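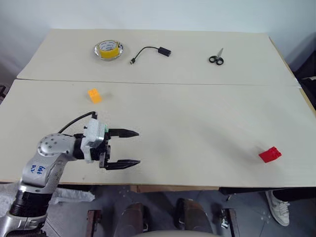

**Ticket:** gripper stops short on close, intermittent
**Opened by:** Silviu Surdu
**Machine:** Mosard arm, shared workshop, long table
**Status:** open, watching

**4/12/18, first report**

Running the block pick job. On the close command the fingers sometimes stop before they reach the block and the controller reports "position reached." The arm then lifts with nothing in the gripper. No fault code. Restarting the job clears it for a while.

Config at time of report:

```
close_target 1000
close_speed 300
timeout_s 4
```

**Checks**

- Power supply under load: steady, no dip when the fingers move.
- Swapped the gripper cable for the spare. Same behavior.
- Wiggled the cable loop at the wrist with the gripper holding position. No dropout.
- Ran open/close by hand from the console, arm parked. Could not reproduce.
- Ran the full pick motion with the close command at the bottom. Reproduced on the second try.

So it needs the arm to be moving first. Cable looks unlikely but I have not ruled out the connector inside the wrist housing.

**Reply, Tatiana Matoušek**

Look at the zero. When I set up the Lestusetti script in October it homed the gripper once at startup and stored the offset. If somebody runs the Turker calibration afterward, it writes its own offset to the same file and the script never rereads it. Compare the two values before you open the wrist.

**Update, Silviu**

Stored offset was 1256. After a fresh home it reads 1000 at fully closed. That would account for the short stop, although it doesn't explain why parked tests pass. Possibly the console command bypasses the file - I haven't read that part of the code.

Changes made:

1. Script now homes the gripper before every job.
2. Calibration tool writes to a separate file.
3. Close speed left at 300.

Red block and yellow block both picked after the change. Leaving the ticket open until the long job has been run. Please don't edit the offset file by hand in the meantime, and log any early "position reached" here with the config attached.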